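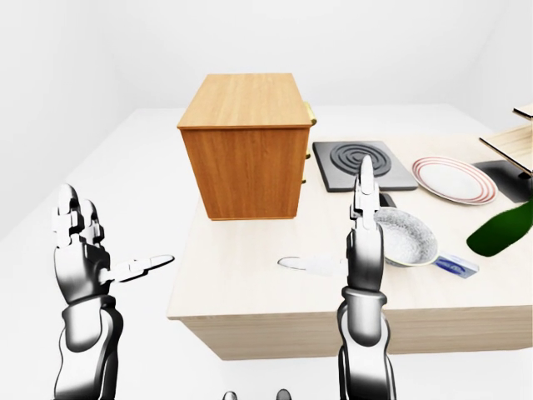 The practice kitchen in simulation, with both hands up and the hot plate, pan and cabinet on the table.

Robots in the model kitchen: what the first months have looked like

If you've walked past the second floor at Uvwood lately and heard cheering, that was us. The kitchen fittings team has been trying out its robot work on screen since March, and I've been wanting to write about it for ages, so thanks to everyone who kept asking!

Some background for the newer folks. We test cabinets and small kitchen pieces before they go out to Skunden and our other customers. A lot of that testing is one person pulling the same drawer over and over, or lifting a pan on and off a burner and writing it down. Rungnapa Hemmin did it for nine years and has the wrist brace to show for it. The plan is for a two-armed robot to take on the repeat work, and before it gets anywhere near our real benches we rehearse everything in a simulated kitchen. Cabinet, cooktop, plate, pan, all on a pale wood table, and you can reset the whole lot with one key.

Resetting is my favorite part. We've run 2195 practice attempts so far and haven't swept up a single plate.

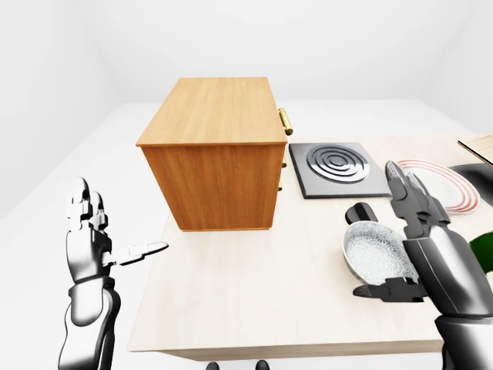
What changes for the bench team

Mostly, who does what with their mornings. Rungnapa now spends hers writing the task lists: which handle to go for first, how close a hand may come to the pan, what counts as a finished pull. She had never used the software before this spring and she picked it up in three weeks. (She will tell you it was four. I was there, it was three.) Her notes are wonderful, because she knows things about drawers that none of the programmers would have thought to ask. A sticky runner has a feel to it, and she's been finding ways to put that into words.

Fatima Wike came over from packing to review the runs. She watches from whichever viewpoint she likes, stops when something looks wrong and tags it for the programmers. The close views are where she catches most of the trouble, like a finger that comes in too low beside a cabinet base or a hand that stays out over the floor when it ought to be over the counter.
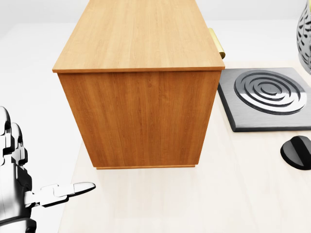 She's also started a wall chart of the oddest failures, and people from other departments have been wandering in on their breaks to read it. Please keep doing that! Two of our better ideas came from the Ezeani delivery crew, who know more about shifting awkward objects in tight spaces than any of us.

There have been worries too, and fair ones. At the spring meeting people asked whether hours would be cut, and the answer was that the bench team stays the same size through the trial. People also asked who gets the training. Anyone on the bench or in packing can sign up, on paid time, and the list is on the door of the Bodance room.

The vase task is the one everybody wants to talk about. Getting a gripper in beside something rounded, on top of a cabinet, takes a lot of patience, and we've argued happily for whole afternoons over the angle of approach.

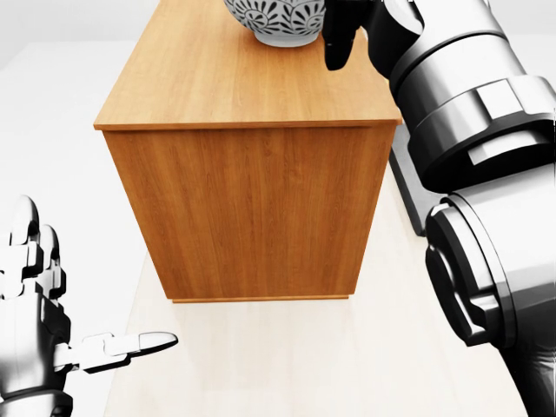

Fatima wants 100 clean runs in a row before she'll sign it off, and I think she's right to hold out for that. Some days we get a nice long streak and then one silly bump sends us back to zero, and the groan carries right down the corridor.

Next up is the drawer sequence on the tall cabinet, using Rungnapa's newest list. If you'd like to sit in, come by any time after 2 p.m. and pull up a chair beside Fatima. She's happy to let visitors tag a run or two.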